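Winura opens clothing repair and reuse service

March 2023

Homeware and textile firm Winura has opened a repair and reuse service for everyday clothes and bedding. Customers can post in up to 30 items at a time.

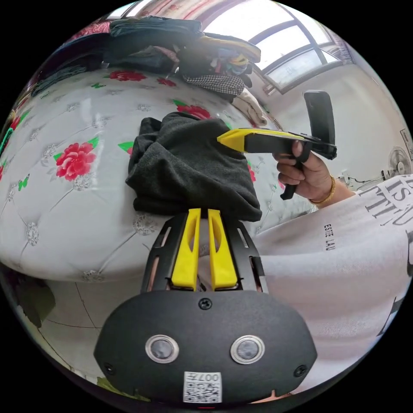
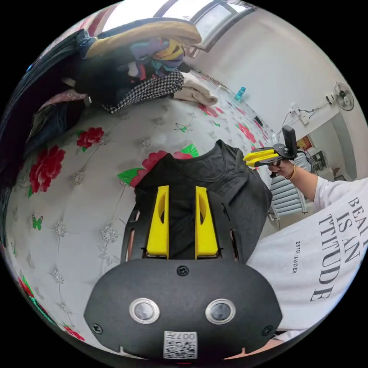 Dark grey fabric on a bed.

How it works

Items are sorted at the Lakex depot, then mended, resold or sent for fibre recycling. Repairs start at £3. A trial with 102 households ended last month.

"Most of what people sent us needed a seam or a hem," said Zbigniew Górecki, head of the service. "We had expected far more stains."

Mending is done by Patach, a workshop run by Thiện Tô. It will take on two more machinists in July.

Postage is free for the first 100 customers. Bags can be ordered from the Winura website or collected from any Winura shop.

Press enquiries: Winura press office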